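Cómo preparar una demostración con pinzas de mano para un día de puertas abiertas

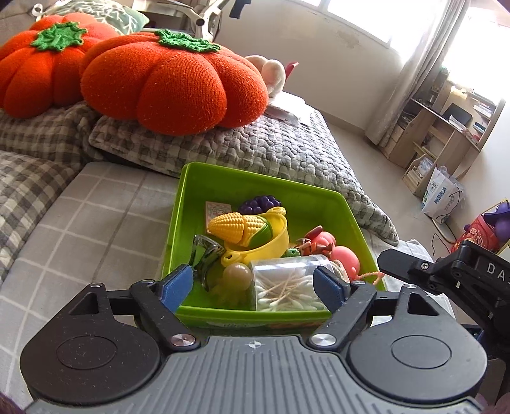

Escribo esta guía después de organizar la demostración de nuestro grupo en Prilluta. Me la pidieron dos colegas de otra sede y prefiero dejarla en la página, así sirve también para quien venga en enero. El español no es mi lengua materna, de modo que pido paciencia con algunas frases.

La actividad consiste en que el visitante toma una pinza en cada mano y mueve objetos pequeños de una bandeja. Los movimientos se graban y después los usa el robot para aprender. Con los turnos que propongo pasaron 26 personas en una mañana, y todas tuvieron tiempo de preguntar.

Qué se necesita

Un par de pinzas de mano, con las almohadillas de los dedos limpias.
Una bandeja de borde bajo y de color vivo.
Objetos de formas muy diferentes: frutas y verduras de juguete, una pelota, algo blando, un recipiente transparente.
Un ordenador para la grabación, con espacio libre en el disco.
Una hoja de inscripción y un reloj visible.

Paso 1. Elegir el lugar

Muchos piensan primero en una mesa de laboratorio. Nosotros trabajamos también en habitaciones normales, sobre una cama o un sofá, y lo recomiendo. La superficie blanda cede cuando se empuja la bandeja, y el visitante entiende pronto por qué una casa es más difícil que una fábrica. Conviene tener luz de día, pero una ventana muy fuerte detrás de la bandeja puede oscurecer la grabación. Hagan una prueba corta a la misma hora de la visita.

Paso 2. Llenar la bandeja

Coloquen los objetos sin orden, algunos apoyados sobre otros. Lungile Joubert los ponía al principio en filas, muy bonitas, y la gente terminaba en pocos segundos. Dejen por lo menos un objeto que sea difícil de agarrar, por ejemplo una pieza transparente o una cosa de goma. Los recipientes con contenido suelto deben estar bien cerrados.

Paso 3. Explicar el agarre

Antes de grabar, el guía muestra tres cosas: abrir los dedos del todo, acercarse despacio y cerrar sin apretar más de lo necesario. No hace falta hablar de software en este momento. Gerrit Ngubane lo explica en 70 segundos y después calla, lo cual me parece muy correcto.

Paso 4. Grabar el turno

Cada visitante hace una tarea sola, anunciada en voz alta: «sacar la pelota», «pasar el maíz de una pinza a la otra». Si un objeto se cae fuera de la bandeja, se deja seguir la grabación y se anota. Los errores también interesan. Entre un turno y otro se mezclan los objetos otra vez.

Paso 5. Enseñar el resultado

Al final de la visita abrimos el programa Plilo y repetimos una de las grabaciones. En nuestro archivo hay 1052, de las cuales 400 son de tareas con bandeja. Elijan una con un fallo visible y otra limpia, y pregunten al grupo qué diferencia ve. A los niños les gusta más la del fallo.

Problemas frecuentes

Las dos pinzas se chocan: pidan al visitante que separe los codos y que una mano espere mientras la otra trabaja.
El objeto resbala: limpien las almohadillas con un paño seco y prueben a agarrarlo por la parte más ancha.
La bandeja se mueve: una segunda pinza puede sujetar el borde. Sobre tela lisa sucede más que sobre una manta.
La persona zurda se siente incómoda: déjenle empezar con la mano izquierda, el programa lo acepta igual.

Para reservar las pinzas de la sede Botha hay que escribir a Oratile Kruger con dos semanas de anticipación. Devuélvanlas cargadas y con las almohadillas de repuesto dentro del estuche.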